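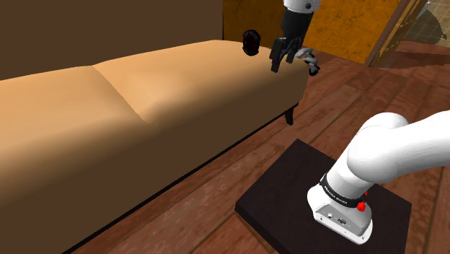

Re: [carden-paddlers] Transfer bench or no transfer bench? (long, sorry)

Hi Amirhossein, hi everybody,

I've been meaning to answer this since Monday and kept getting pulled away, so if somebody has already told you all this off-list just skip to the part about the outriggers. I've left your whole message in because a few people said they lost the first one when the list was acting up.

Amirhossein Ghasemi wrote:
> Hello all, I'm pretty new here. I'm a T10 para, been in a chair six years,
> decent upper body, no use of my legs and not much in the way of lower
> abs. I paddled a lot before I got hurt, mostly rivers, and last summer a
> friend got me into a borrowed sit-on-top on Carden Lake for an
> afternoon. Loved it. Getting in and out was awful though. Two guys
> grabbed me under the arms and I came home with a scrape on my tailbone
> that I didn't find until the next day.
>
> So now I want my own boat and I want to do the launch with one helper
> at most. My questions:
>
> 1. Does anybody use a transfer bench at the Wudisbridge ramp? Is it
> worth hauling one down there?
> 2. I'm looking at the Plavon, the 14 foot one. Has anybody with a
> similar injury level sat in it? Is the seat any good or should I plan on
> replacing it?
> 3. Outriggers. My wife says yes. I say I used to run rivers and I'd feel
> silly. Opinions welcome.
> 4. What do you do with your chair while you're out?
>
> Thanks, and I hope to meet some of you on the Kettle trip if I'm ready
> by then.
> Amirhossein

OK! First, welcome. And I'm so glad you found the scrape when you did. I'm T12 incomplete, so I have a little more going on in the trunk than you do, take that into account with everything I say here. I've been paddling from a chair for nine seasons and I have made pretty much every mistake you can make on a boat ramp, including the one where the brakes weren't on.

The bench. Yes, I use one, and yes, I haul it to Wudisbridge. The ramp there is steeper than it looks from the parking lot, and the concrete has those grooves that are great for truck tires and terrible for casters. What I do is park on the left side, by the dock, go down backward with my helper below me, and set up where the slope eases off a bit just before the water. The bench goes beside the boat with the downhill legs let out a couple of notches. Then it's chair to bench, bench to boat, and each hop is maybe half the drop you'd have going straight from the chair to the seat. That second hop is still down, and it's still farther than I like, so I put a folded foam pad on the gunwale to break it into two. Sit on the pad, breathe, look around, drop in. With the pad there I haven't had a skin problem from a launch in years (knocking on the kitchen table as I type).

My bench is a plain old bath bench with the back taken off. I tried a fancy one made for boats, borrowed it from a guy at the Kettle outing, and it was lovely but it weighed so much that my sister refused to carry it a second time. It was $469 too, and that was used! The bath bench sinks in mud, that's its one big fault. I cut four squares out of an old cutting board and screwed them to the feet and that fixed most of it.

If the water is up, forget the ramp and use the dock. When the lake's high the dock deck is nearly level with a boat and you can do a sideways scoot on a transfer board with somebody holding the boat in tight. When it's low the drop from the dock is horrible and I won't do it. You just have to go look. I've driven out there twice with a loaded car and turned around.

The Plavon. I've sat in the 14 foot one and paddled it for one whole morning, so this is a first impression and not a review. It's a nice boat. It tracks straight and it's steadier than I expected for how it moves along. The cockpit opening is big enough that my knees didn't catch, and I've got one leg that likes to spasm straight out at the exact wrong moment, so I was watching for that. The seat, though. For somebody walking around on two legs I'm sure it's comfy. For me the backrest stopped too low and had too much give in it, and after an hour I was leaning to the right and correcting every stroke. With your level I think you'd notice it sooner than I did. I'd plan on a higher, firmer back and some side support, and I'd put your own pressure cushion (or a spare one you don't mind getting soaked) on top of whatever they give you. Do check your balance after you add the cushion. Every inch you come up makes the boat feel tippier, and I was surprised how much one inch did.

Please, please don't strap yourself in tight to anything. I know you know this from rivers, but I've seen people come to it fresh with a nice wide Velcro chest strap and no way to pop it underwater. Side bolsters, yes. A snug back, yes. Nothing that you can't fall right out of. And whatever you end up with, go do a wet exit with it in the pool before the lake. The pool sessions start up again in February, evenings, the water is kept warm, and there's a lift. Bring the cushion and everything. People bring the cushion and leave the side pads at home and then they haven't tested what they're going to paddle.

Weight, since you asked for one helper at most. I don't know what the Plavon weighs, I never lifted it myself (ha), but the two people who carried it down for me were making noises. My own boat with all the junk bolted on it comes to 106 pounds on our feed scale, and that is not a one-helper boat without a cart. Get the cart. Get the kind with the fat tires. I had skinny ones the first year and my sister still brings it up.

Outriggers. I'm with your wife. I felt silly for one afternoon and then I got to take my hands off the paddle and drink some coffee in the middle of Carden Lake and I stopped caring. You can mount them a little high so they only touch when you lean, and that way the boat still feels like a boat. You can take them off later when you've got your balance sorted out, lots of people here did. I never took mine off. I fish, so I want to twist around and dig in the crate behind me without thinking about it. If you don't fish you may feel differently. One warning, they do make the dock transfer more of a pain, so put the dock-side one on after you're in. Mine go in with a pin. If yours use a bolt and a wing nut, tie the wing nut to something, trust me.

The chair. At Wudisbridge I leave mine locked to the sign post by the accessible spot with a bike cable and a garbage bag over the cushion. If my helper is staying on shore they roll it back up to the car. On the longer trips where we come out somewhere else, somebody drives it around. On the Kettle trip that's all worked out ahead of time, you give them your chair with a tag on it and it's sitting at the take-out when you get there. I was nervous the first time, watching my legs drive off in a pickup! It was fine. Put your name on the cushion separately. Two of us went home with each other's cushions once and I didn't figure it out until bedtime.

About the Kettle trip. I'd say come. It's flat water most of the way, with one spot under the old bridge where the current picks up a little. The take-out is gravel, the small kind, and they lay mats down. It's about the easiest landing we do all year. If you don't have your boat by then there are loaners, but speak up early for the ones with the good seats because there are only a couple. There's a form. The form asks for your paddling weight and your transfer style, and people skip that box, so fill in the box.

Somebody asked on the other thread what the loaner fund covers these days. Last I heard it was up to $200 toward seating parts for a first boat, and you need to write a paragraph on what you're buying and why. Side bolsters and a new backrest should count. I'd ask before you order, they were fussy with me about buying first and asking after.

Oh, and skin. Neoprene shorts under whatever else you wear, with the seam turned so it isn't under your sit bones. Check yourself at lunch and not only at night. Shoes always, even if you never plan to touch the bottom. I cut my heel on a mussel shell at the ramp and had no idea until there was blood on the footrest, and that took six weeks to close and cost me most of that summer.

If you want to come try my setup, I'm at Wudisbridge most Saturday mornings once the ice is off, usually in by 8:30. Blue van, ramp on the side. You can sit in my boat on the grass for as long as you want before anybody makes you go near the water. I'll bring the bench with the cutting board feet and you can see if the height works for you. Tell me your chair's seat height before you come if you remember, and I'll set the legs ahead of time.

Also does anybody still have the drawing for the wooden launch slide that was going around a couple of years ago? My copy was on the old computer. I'd like to send it to him and I wouldn't mind having it back myself.

Jo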